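Wrist camera on a two-finger gripper: which one, and where to mount it?

Forum: Arms, Grippers and Sensing
Thread started 25th November

drift_and_dwell
Posts: 40

I'm trying out two parallel grippers on the same arm and would like some opinions before I commit. One is the Rallier, the other is the Hasato. Both came with flat black pads and both take the same flange, so swapping takes a few minutes. The controller is a Szulc and it sees either of them as the same device.

The work is tabletop pick and place. Bowls, plates, food boxes, that sort of thing, all light plastic or crockery. I need the wrist camera for the last part of the approach, once the arm itself starts to block the overhead one.

What I have found so far:

The Rallier closes faster and holds position better when the power is cut. The pads are wide and square at the tip.

The Hasato is gentler at low force. It has a bit of play in the left finger which I can feel by hand but can't see in the results yet.

I've run 270 grasps on each with the same objects. The Rallier dropped fewer, but it also nudged more bowls out of place before closing on the rim. I can't tell if that's the gripper or my approach path.

mossgate
Posts: 1,578

The nudging will be your path, or the camera calibration. A finger that closes quickly doesn't push a bowl along the table before it has closed. Check where the fingertips are in the camera view with the gripper fully open, then check it again after a swap. If the two grippers aren't the same length, your offset is wrong for one of them.

Also, which camera and what angle? You've left out the part that matters most.

kettlebox
Posts: 2

New here. I use the Hasato at work and the play in the finger gets worse. Ours went back in May and the replacement is the same. I'd go for the Rallier.

drift_and_dwell
Posts: 40

Camera is the small Drinlow, fixed lens, on a printed bracket. I measured the grippers and the Hasato is slightly longer, so mossgate may be right about the offset. I did enter a new tool length but I didn't redo the calibration.

View from the wrist with the pink bowl up ahead: 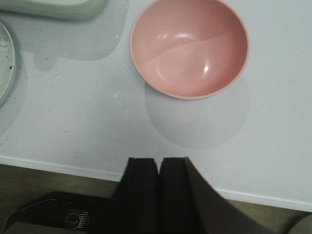
Re: view from the wrist

mossgate
Posts: 1,578

That helps. The good part is that you have both fingertips at the bottom and the bowl lines up with the gap between them, so side to side you look fine from there. I'd leave the bracket alone in that direction.

What I don't like is the top of the picture. The far side of the bowl is already out of view. If your detector fits a circle to the rim it is working from part of one, and any error will go straight into your distance estimate. That would give you exactly the nudging you describe. Tilt the camera up a few degrees. You have floor and table edge at the bottom that you don't need.

palletjack_ade

I don't agree with tilting it. Tilt it up and you lose the fingertips, and then you can't check the grasp from the wrist at all. I'd rather have the tips and half a bowl than a whole bowl and no tips. Start the approach from further back so the detector gets the full rim early, then trust the arm for the rest.

The lighting would bother me more. There's a bright spot on the inside wall of the bowl and the shadow on the table is wider than the bowl is. If your detector picks the outer edge of that shadow you'll be off by a lot.

mossgate
Posts: 1,578

A few degrees won't lose the tips. They come up past the table edge in that view, so there's room to spare.

Agreed on the shadow. It looks like more than one light to me, as there's a fainter ring inside the big one. Switch one off and see if the numbers change.

drift_and_dwell
Posts: 40

There are two lamps over the bench, plus the ceiling light. I can turn off one lamp easily enough. The detector works on colour first and then edges, so I'd assumed the shadow wouldn't matter. The pink is easy to separate. The white plate on the white table is a different story and I've had plenty of misses on that.

kettlebox
Posts: 2

We put a dark mat down for white plates. It fixed it for us.

palletjack_ade

A mat fixes it until someone wants it done on a white table. If that's what the real job has, test on that. And wipe it down first – there are specks and bits on the table and the plate, and an edge detector will happily find them.

drift_and_dwell
Posts: 40

White table is what the job has, so no mat. I'll give it a wipe.

I redid the calibration for both grippers this morning. The Hasato was out by more than I expected and the Rallier was out as well, in the other direction. I had been using one file as a compromise between them, which in hindsight was lazy. I'm repeating the full set of grasps with a separate file for each, one lamp off, camera where it is. After that I'll try the tilt and run it again.

mossgate
Posts: 1,578

Change the lamp and the calibration separately or you won't know which did it.

drift_and_dwell
Posts: 40

Fair point. Both lamps back on for this run, then. The Rallier is on the arm now and I'll post the drop counts for both when they're done.

palletjack_ade

Post the nudges as well. Drops on their own won't settle it.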